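Okgate Lab Puts Two Grippers Through a Month of Pick-and-Place Trials

Dec 2, 2025

OKGATE – The automation lab at Tustura has finished a month of side-by-side trials of two robot grippers and posted its first results. The tests ran through November at the company's building in Okgate and covered 3058 pick-and-place attempts on a single arm.

One gripper, listed in the results as the narrow type, has two stiff black fingers with flat inner faces. The other, the wide type, has softer pads that bend around whatever they close on. Both were bolted to the same arm and run from the same controller. Tustura said it kept the arm speed fixed for the whole month so that the grippers would be the only thing to change between runs.

The job was a simple one. The arm had to pick up a light object from a white table and set it down in a container, or take it back out again. The set of 23 objects was made up mostly of toy food, kitchen items and small packages. Containers included woven baskets, shallow trays and a cardboard box.

The narrow gripper did better on anything that had to be reached inside a container. It could get down along a side wall without pushing the container across the table, and it let go of objects more cleanly. The wide gripper did better on round and smooth items, and it dropped less when the arm came up at full speed. On toy food the two came out nearly even.

Most of the failed attempts had little to do with grip strength. The lab put 354 of them down to the camera, either because the arm went to the wrong spot or because the fingers closed too early. Open-weave baskets were the worst for this. Light comes through the gaps in the weave, and the software at times read the edge of the basket as being farther back than it was. The lab changed the exposure setting partway through the month and said misses on baskets went down after that.

Setups were kept plain on purpose, with one container and one object on the table at the start of a run. An orange basket and an orange and cream striped toy bread roll made one of the harder pairs for the software, which has to keep two things of nearly the same color apart. 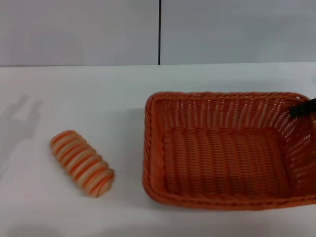
Trolturum, which builds packing lines and has followed the trials, said the results match what it sees on its own floor, and that it would have liked to see heavier objects in the set. Toy food weighs next to nothing, the company said, and a gripper that looks good on it may slip on a full jar. It also asked for the failed attempts to be broken out by container, and said a buyer would want to see that table before looking at any average.

Tustura said the breakdown by container will be added to the results page. Heavier objects are planned for the next round, but the lab has not settled on a weight limit. The arm it uses now is rated for light loads, and a stronger one would mean doing the camera setup over again.

The lab also timed how long it took to switch from one gripper to the other. The narrow type goes on with four bolts and one cable. The wide type needs an air line as well, and the line has to be checked for leaks before each session. Over the month, the air line caused two lost afternoons, both from a worn fitting that has now been replaced.

Wear was light on both units. The finger faces on the narrow gripper showed some polishing near the tips. The pads on the wide gripper picked up lint and had to be wiped down between sessions, and one pad was swapped out after it started to peel at the corner.

A controller comparison is next. Tustura will run the narrow gripper with its current controller and then with one from Ha, using the same objects and the same table. Each controller gets 500 attempts. The Ha unit sends commands to the arm at a faster rate, and the lab wants to find out if that helps with the last bit of travel before the fingers close.

The camera will stay where it is for that round. A second camera, mounted to the side of the table, was tried for a few sessions in November, but its results were left out of the count because the mount kept working loose.

The full list of objects and the run logs can be downloaded from the Tustura results page. Groups that want to suggest an object for the next set can send in its size and weight through the form on the same page.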